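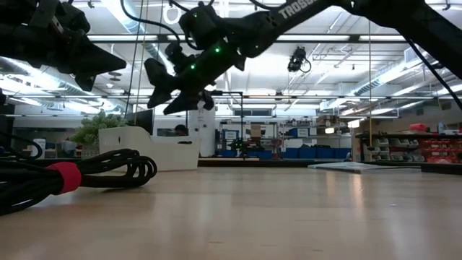 第2章 その土地はどこまであなたのものか――境界、面積、通行権

前の章では登記の読み方をひととおりやりました。所有者の名前を確かめて、抵当権を見て、なんとなく「よし、読めるぞ」という気分になっているころだと思います。私も学生のときはそうでした。ところが登記が読めるようになった人ほど、次につまずくのが今回の話なんです。紙の上の土地と、靴で踏む土地は、びっくりするほど食い違うことがあります。

私の失敗談から始めさせてください。駆け出しのころ、Lemsteadという町の仲介会社で働いていました。坂の多い、川沿いの小さな町です。そこで初めて一人で任されたのが、Cergate通りの突き当たりにある古い一戸建てでした。書類上の敷地面積は527平方メートル。広い庭、静かな袋小路、駅まで歩ける。私はうれしくなって、その日のうちに広告の下書きを書き上げてしまいました(「ゆとりの大敷地」とか、たしかそんな見出しです。いま思い出しても耳が熱くなります)。

買い手として手を挙げたのがHenk Prinsさんでした。温室を建てたいという人で、初回の内見に巻尺を持ってきました。玄関も居間もろくに見ずに、まっすぐ庭へ出て、生け垣から生け垣まで測りはじめたんです。しばらくして戻ってくると、穏やかな声で「使えるのはどこからどこまでですか」と聞かれました。私は書類の数字を読み上げました。Prinsさんは首を振って、もう一度同じ質問をしました。

あとで測量士のAilsa Rankinさんに入ってもらってわかったのは、買い手が自由に囲って使える部分は358平方メートルだということでした。残りはどこへ消えたのか。消えてはいません。裏手の細長い帯は、隣の家が車庫へ出入りするための通路で、通行権がついていました。東側の斜面は、売り主の土地ではあるものの、隣家の生け垣がずいぶん内側に植わっていて、長いあいだ隣家が手入れをしていました。登記の数字に間違いがあったわけではなく、私がその数字に、書いていない意味まで読み込んでいたわけです。

この章で身につけてほしいのは、あのときの私に足りなかった読み方です。大きく分けると、境界の話、面積の話、他人の権利の話。順番に見ていきますが、実務では三つがたいてい絡まって出てきます。

2の1 「境界」という言葉のややこしさ

まず、境界という言葉が困りものなんですね。私たちは日常会話で、塀や生け垣や側溝のことを平気で「境界」と呼びます。でも塀は塀です。誰かがある日、都合のいい場所に建てたものにすぎません。職人さんが石を避けてちょっと内側に積んだのかもしれないし、前の前の持ち主が隣と仲良しで、木を切りたくないからとぐるっと迂回させたのかもしれない。

そこでこの本では、三つの言い方を使い分けます。

公的な境界。土地が区画として登録されたときに決められた線で、隣同士が話し合っただけでは動きません。
所有権の境界。どちらの人がどこまで所有しているかの線です。公的な境界と一致するのがふつうですが、一部を売り買いしたり、長年の占有が認められたりすると、ずれることがあります。
占有の境界。いま誰がどこまで使っているかの線。現地で目に入るのは、ほとんどがこれです。

内見で見えるのは占有の境界だけ、と覚えておいてください。それなのに、私たちの頭は勝手に三本を重ねてしまいます。Cergate通りの東の生け垣がまさにそうで、私はあれを見て「ああ、ここまでだな」と思い、しかも面積のほうは書類の数字を信じていたんですから、ちぐはぐもいいところです。自分の目と書類が別々の土地を指しているのに、気づきもしませんでした。

では、公的な境界は現地のどこを見ればいいのか。境界標があれば話は早いです。石の杭、金属の鋲、コンクリートに刻まれた十字。落ち葉や土に埋もれていることも多いので、私はいまでも小さなスコップを鞄に入れています。ただし、標があったからといって安心はできません。工事で抜かれて、あとから適当に戻された杭というのが世の中にはかなりあるんです。標を見つけたら図面と突き合わせる。図面が古ければ、いつ、どんな方法で測ったものかを確かめる。地味ですが、ここを飛ばすと後の作業がぜんぶ揺らぎます。

2の2 面積は何を教えてくれるか

面積の数字を見たら、まず「どうやって出た数字か」を尋ねる癖をつけましょう。登記に載っている面積、最近の測量で出た面積、広告に書いてある面積。同じ土地でも、この三つがきれいにそろうとはかぎりません。古い登記の面積には、縄や竿で測った時代の名残がそのまま残っていることもあります。

それから、斜面。土地の面積は水平に投影して測るのが原則なので、坂の庭を歩いて「思ったより広いな」と感じても、図面の上では増えてくれません。反対に、図面では十分に広いのに、急すぎて物置ひとつ置けないという土地もあります。Lemsteadのような坂の町では、これが値段にはっきり響きます。

私が勧めているのは、面積をそのまま比べずに、用途ごとに塗り分けてみることです。図面のコピーを用意して、建物が建てられる部分、庭として使える部分、通すだけの部分、所有しているけれど手が出せない部分を、色鉛筆でざっくり塗ってみてください。いや、ほんとうに色鉛筆でいいんです! 画面の上でやるより手が遅くなるぶん、「あれ、ここは何色だろう」と迷う場所が見つかりやすい。迷った場所は、そのまま専門家に聞くべき質問の一覧になります。

私の教え子のグループは、この塗り分けを「Berkura図」と呼んでいます。最初に練習で使ったのがBerkura団地の区画図だったというだけの名前なのですが、短くて便利なので、この本でもときどき使わせてもらいますね。

2の3 他人が通る土地

さて、裏手の通路です。自分の土地なのに、他人が通ってもいい。初めて聞くと理不尽に感じるかもしれません。でも、道路に接していない土地の持ち主にしてみれば、よその土地を通れなければ家に帰れないわけで、通行の権利というのは、ずいぶん切実な必要から生まれてきたものなんです。

通行権にはいろいろな顔があります。契約で設定されて登記に載っているもの。袋地であることから法律が認めるもの。昔からの習慣で、口約束すらはっきりしないまま続いているもの。買い手にとって厄介なのは、もちろん最後の一つです。書類をいくらめくっても出てこないので、現地で見つけるしかありません。

探し方は、まあ、探偵ごっこに近いです。草が踏み分けられた筋はないか。よそへ抜ける木戸はないか。轍はどこへ向かっているか。郵便受けの位置が妙ではないか。そして隣の人に聞く。私はこれがいちばん苦手だったのですが、Rankinさんは測量の機材を下ろすより先に、まず両隣の呼び鈴を押す人でした。裏の車庫を使っていたのはWickramasingheさんというお宅で、通路のことを尋ねると、奥から古い覚書を出してきてくれました。幅も、通ってよい車の種類も、冬の雪かきの分担まで書いてありました。私が事務所で何時間も探していた答えが、隣の家の引き出しに入っていたわけです。

権利の中身を調べるときは、次のことを書き留めてください。誰のための権利か。歩くだけか、車も通れるか。幅はどれだけか。舗装や補修の費用は誰が持つか。土地が売られたあとも続くか。水道管や下水管を下に通す権利まで含むのかどうか。最後の項目はうっかり忘れがちですが、通行はできても管は埋められない、という場合もあるので、建て替えを考えている買い手には大問題になります。

なお、国や地域によって、ここで説明した権利の名前や成り立つ条件はかなり違います。長年の占有がどんな場合に所有権へ変わるのか、登記がない通行権を新しい買い主に主張できるのか。こうした点は、巻末の用語表を眺めるだけで済ませずに、自分が仕事をする地域の法律で必ず確かめてください。この章では、どこへ行っても使える「疑い方」のほうに重心を置きます。

この章の進め方

次の節からは、Cergate通りの物件を下敷きにした練習用の図面を使います。最初は登記の写しと古い図面しか渡しません。少し進むと現地のメモが加わり、さらに隣家の覚書が出てきます。資料が増えるたびに塗り分けをやり直すことになるので、図面のコピーは多めに用意しておいてください。前に塗ったものは捨てないこと。自分がどこで思い込んだのか、あとで見返すとよくわかります。

ちなみにPrinsさんですが、結局あの家を買いました。値段は見直しになり、広告も私が一から書き直して、温室は南側の、誰も通らないところに建ちました。翌年の6月に招かれて行ったら、トマトの苗を持たされて帰る羽目になりました。うちはベランダしかないんですけどね。

では、図面と色鉛筆を出してください。まず、道路に接している辺を探すところから始めます。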